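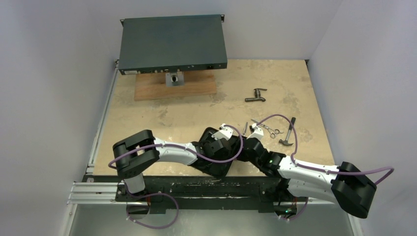

The Bench at Semidmont

Evelien De Smet had been repairing network gear for 13 years when the company put the arms in bay 5. She was told they would take over the dull part of the job, the unscrewing and the sorting, and that she would be there to keep an eye on them.

The system was called Ambrose. It had come from a firm called Ikov, along with a binder of 339 pages. She read the first chapter and the one about the stop button.

On the morning of 21st September her supervisor, Grimeo, leaned in the doorway with his coffee.

"Can it do a whole unit yet?" he asked.

"It can do parts of one."

"Which parts?"

"It's good at picking up scissors," she said.

He wrote that down, which she had not expected.

The job was an ordinary one. A unit came in, somebody took it off its mount, checked the ports, cleaned it and put it on the shelf with a coloured tag. Evelien could do it while thinking about dinner. Ambrose had to think about all of it. It would come up beside a tool, stop, go back a little and come in again from the other side. Sometimes it got hold of the tool and sometimes it pushed it farther away, and then both arms would wait as though they had been asked a hard question.

She kept a tally, as instructed. Out of 122 tries at the small hammer, Ambrose had managed 71. It had put the hammer back where it belonged far less often. There was no column on the sheet for that, so she drew one in.

By noon the count was a bit better. The left arm lifted the hammer and held it out over the bench, and the right arm came across to take it. They missed each other by the width of a finger. Evelien caught herself reaching for the glass.

"Go on," she said. "A bit lower."

It didn't listen, of course. It tried again at the same height and missed by the same amount.

At home that night her son asked if the robot could wash dishes. She said it could probably hold a plate.

"Could it hold a plate and dry it?"

"Ask me in February," she said.

He went off to do the dishes himself, badly, and left the forks in the sink. She thought about the tally sheet – he wouldn't have scored well either. She dried the forks and put them away.

In the morning she got in before Grimeo and switched on the lights in the bay. She laid the hammer a little closer to the middle, wrote that down too, and pressed start.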